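4.2 What the shelf-life label does and does not tell us

The claim that printed dates drive household food waste has been repeated so often that it is now treated as settled. We are less sure. Much of the evidence comes from surveys that ask people why they threw something out, and "it was past the date" is an easy answer to give. It sounds responsible. "I bought too much and forgot about it" does not. A respondent who finds a soft cucumber at the back of the drawer on a Tuesday and checks the wrapper afterward will report the date as the cause, and the survey has no way to tell the difference.

The Skiltport study is the one most often cited against this view, so it deserves a closer look. It recruited 400 households and asked each to keep a waste diary. Households given products with the date removed reported throwing away less dairy than those given the standard packaging. The authors take this as direct support for dropping dates altogether. Three features of the design make us hesitate. The households knew which group they were in. The diaries were checked by telephone, and only when an entry was missing. And the reduction was found in milk and yogurt but was absent for cheese, bread and cooked meat, a pattern the paper mentions once and does not discuss.

The later Plirkolley trial tried to fix the first of these problems by telling both groups that they were testing a new carton. It also replaced the diary with a weighed bin. Of 1173 bins collected, a large share could not be matched to a household and were dropped from the analysis. We have not been able to find out whether the losses were spread evenly across the two groups. If they were not, the small effect reported is hard to interpret in either direction. The authors describe the losses as random, but they give no test of this, and we could not run one on the published tables.

Saraç and Wanov, the two retail chains that later moved to undated produce, have both announced lower waste. These are figures for the store, and a store can cut its waste by selling food that then spoils in somebody's kitchen. Neither chain has released anything on what its customers did with the food once they got it home. Until one of them does, we think the announcements should be left out of reviews on this question, including the two recent ones that lean on them heavily.

None of this shows that dates are harmless. Our complaint is narrower. The studies measure what people say, or what is left in a bin, and treat both as if they measured a decision. A person standing at the refrigerator has the look and smell of the food to go on, the memory of when it was opened, the date, and whatever else is planned for dinner. We would want to see these pulled apart before accepting that any one of them does most of the work. Rendered views such as Figure 4 show shape and shading and leave out smell and touch, and we would be wary of any test of freshness judgments that relied on pictures alone.

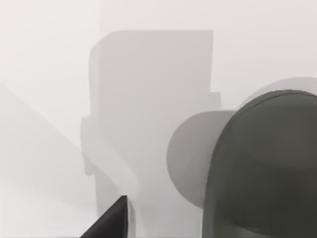

4.3 Portion size as a rival explanation

If households buy more than they can eat, waste will rise with pack size whatever is printed on the lid. Few of the studies reviewed above recorded pack size at all.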